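Posted Tue 16 May, by the Dehghan project group
116 shares | 3 comments

to the households of Pluderora, where water is paid by the litre in the dry months. We sent the survey to 500 homes and asked how the family washes its dishes, and whether the habit has changed after the new prices came in August.
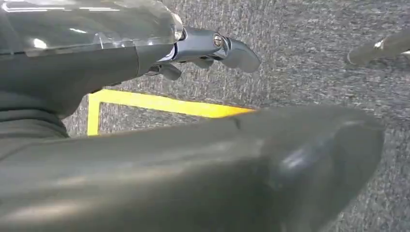
SECTION 4. RESULTS AND DISCUSSION

Most households told us that they still wash by hand, also when they own a machine. The reason given most often was colour and smell: people do not trust a machine with the cups of their grandparents. A smaller group fills the sink one time and uses the same water for all plates. In the Bisico neighbourhood, where the pipes are older, this second habit was more common, and we think that low pressure explains a part of it.
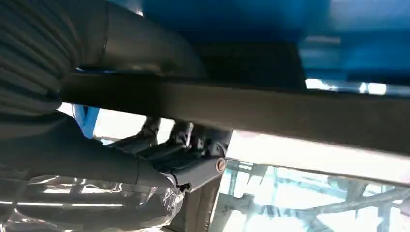 Figure 3. Metal parts with a round bolt head, seen from close by.

The answers about price were harder to read. Many families said that they save water, but their meter readings stayed near the same level as before. It is possible that they save in the kitchen and spend more in the garden. Our form did not ask about gardens, and this is a weakness of the study. A typical home in the sample used roughly 1000 litres in a week for all purposes.
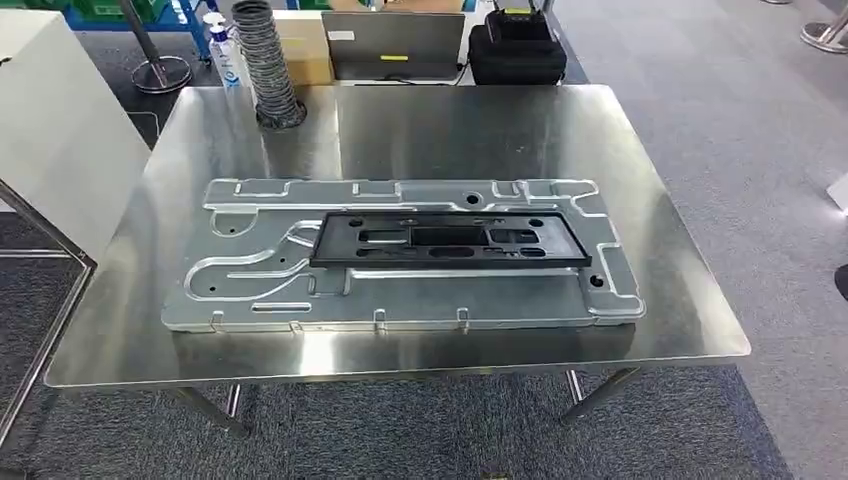

Grorketti objected to our draft that a weekly figure hides the days with visitors, when the sink is full from morning until night. We agree with this remark. In the next survey each household will keep a daily diary, and the garden tap will be recorded on a separate line.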